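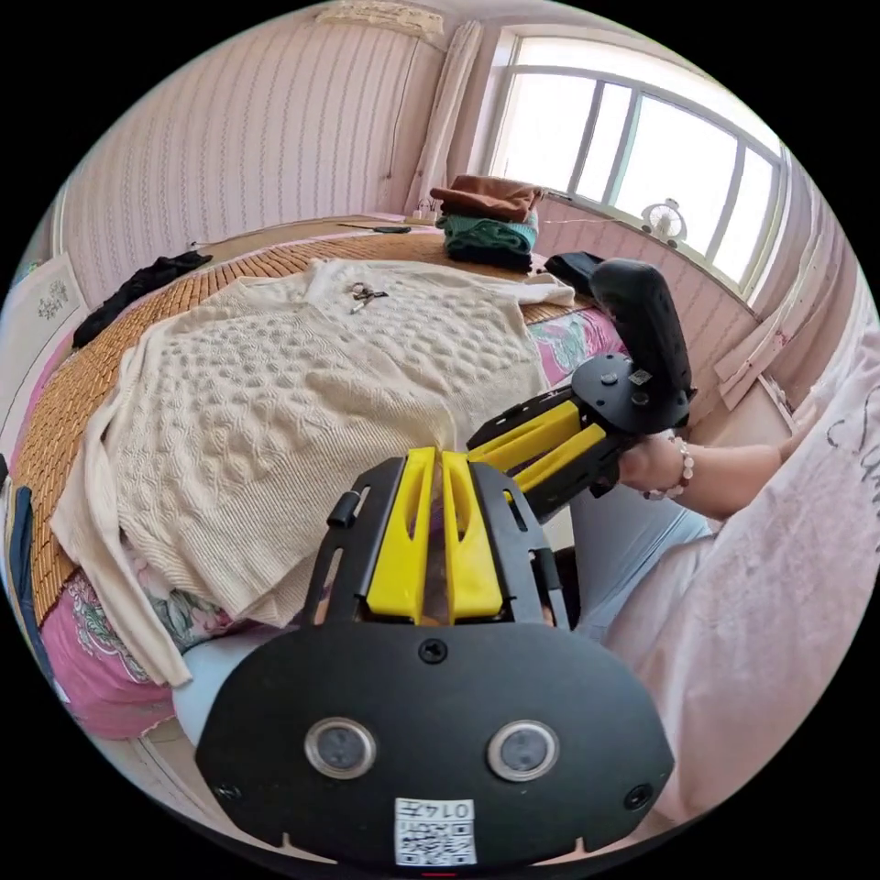

Page 20

Syrups, Citrus and Ice: Keeping a Small Home Bar in Good Order
by Annelies Van Dijk

My husband will tell you that I own more little bottles than any sensible woman needs, and he is right, but a cupboard of little bottles is a joy when friends drop in on a warm evening (provided you can find the one you want and it hasn't turned into a science project at the back of the fridge). Readers have been writing in since the April issue asking how I keep everything straight, so I have gathered up my habits, such as they are.

Simple syrup first. I make mine in small batches, equal parts sugar and water, warmed just until the liquid goes clear. Let it cool with the lid off, then pour it into a clean bottle and write the day on a strip of masking tape. In my fridge it gets a month and no more. If you see cloudiness or little threads floating, pour it down the sink and start again, sugar is cheap! Rich syrup, with two parts sugar to one of water, keeps a good deal longer, and you use less of it in the glass.

Lemons and limes should be juiced the day you want them. Roll them hard under your palm on the counter first, and if they came out of the fridge let them sit on the windowsill for an hour. Peel before you squeeze. I forget this every single time and end up chasing a floppy half lemon around the board with the peeler. Extra peels can go in a jar with enough sugar to cover them, and by the next morning you will have a lovely fragrant oil for punch.

Now, ice. Big cubes melt slowly and small ones water down a drink before you've sat down with it. I fill an old loaf pan, freeze it overnight, and let the block stand on the counter a few minutes before I crack it with the back of a heavy spoon, wrapped in a dish towel. Keep your ice in a closed bag, well away from the onions and the fish.

Sticky bottle caps were my great trial for years until Luuk Michiels, who tended bar long before he retired to his tomatoes, told me to wipe the threads with a hot, damp cloth every time I close a bottle of liqueur. If one is already stuck, hold the cap under the hot tap for a minute and try again with a rubber glove on.

Vermouth belongs in the refrigerator once it's open. I know, I know, my mother kept hers on the sideboard from one Christmas to the next, and we all drank it and made polite faces. Buy the half bottle if you can find it.

For shakers that won't come apart, don't bang them on the counter. Give the side a firm tap with the heel of your hand, right where the gap between the two tins begins, and they'll let go. Wash them straight away, dry them well, and store them apart, never nested.

Next time: bitters, and what to do with a bottle you were given and don't like.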